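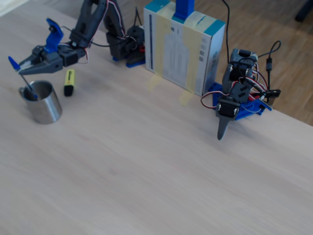 Fig. 1. Bench with both arms, pen dipped into the steel cup.

Home | Projects | Reports | Contact
Search this site

Plornwood bench automation, equipment report, 10/13/18
Prepared by Hazem Benmoussa for Shinji Minami, Clendis

Spending to date is 540 from the parts line, all of it on servos and cabling. The remaining allocation is 3,000 and is reserved for the second pair of arms. Bavell has quoted eight weeks for delivery. Manalo is quicker but charges over 100 extra per arm for assembly, and we do not recommend it.

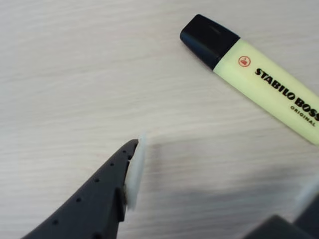

Gripper pads are the main consumable and were left out of the original budget. We ask that a separate line be opened for them. The test items are ordinary stationery, such as the STABILO BOSS highlighter, and need no funding. The pale pad on the inner side of the finger is the part to be costed – the finger itself is a separate item.

Spare servos should be ordered together with the new arms to save on carriage.
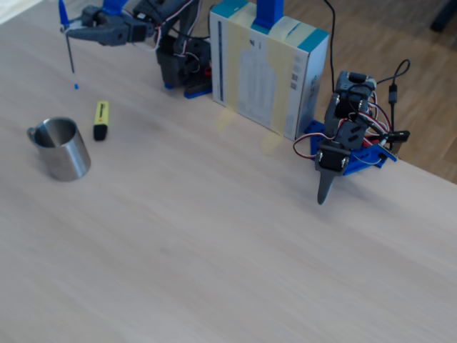
The order has to be placed before the end of October if the Bavell price is to hold. A decision on the pad line can follow later.

We use cookies to improve this site. Accept | Settings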